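Thu 6 April
Bench log, can-sorting project (Zheng arm, second gripper)

Present: me, Wanting, Taner, Yulan for the first half. Muchen has a midterm and sent his regrets along with a list of things he wants changed.

Started with the homing problem. The arm still thinks home is a little to the left of where home is, and it is very confident about this. Taner re-ran the joint offsets from the November sheet, which made it worse, and then found that the November sheet was for the old gripper. I have written OLD GRIPPER across the top of it in marker. Used the offsets from Eugeniusz's last run instead and it came back to the tape mark 3 times running. Calling that fixed until it isn't.

Step rate: had it at 3000, and the shoulder made the noise again. Wanting calls it the goose. Dropped the speed until the goose went away, then went up a little. The value is in the config file with a comment, so please don't "clean up" the comment. Yulan retightened the shoulder coupling while we had the cover off. One set screw was doing nothing at all and may have been doing nothing since we built it.

Vision: the Pestano script finds the can by looking for a circle. It also finds the roll of tape, Taner's coffee and, for a while, the clock. Yulan added a minimum and maximum radius and the clock has been dropped from consideration. Coffee is still in the running. Muchen's suggestion (item one on the list) is to use color as well as shape. That would work from the side, where a can has color. From the wrist camera most of what you get is lid, and lids are shiny and gray and reflect whatever they like. Left it for him to try since he is so keen.

Finger pads: the Rekura foam has arrived and it is the wrong thickness. Either I ordered the wrong one or they sent the wrong one, and I haven't looked at the order because I would rather not know. Wanting thinks we can slice it. Not fitted yet.

Logging now writes a line every 30 milliseconds and no longer fills the card before lunch. Komgate adapter still drops the connection if you lean on the desk. Don't lean on the desk.

To do: slice foam, color test (Muchen), strain relief on the Komgate cable, move the coffee.

Approach height is the thing I want sorted before the demo. We have been treating it as one number, when it should depend on whether the fingers are open or shut, and the code never asks. I want a check that refuses the final descent with the fingers shut, plus a proper offset from the wrist camera to the fingertips, measured with calipers this time. With the tips together and sitting on the middle of the lid, there is no grip to speak of, however well centered they are. On the color question, the orange one gives the wrist camera only a thin crescent past the rim, so Muchen has his work cut out.

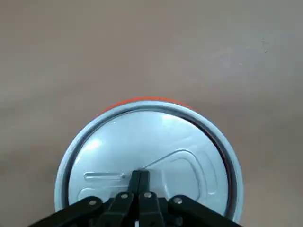
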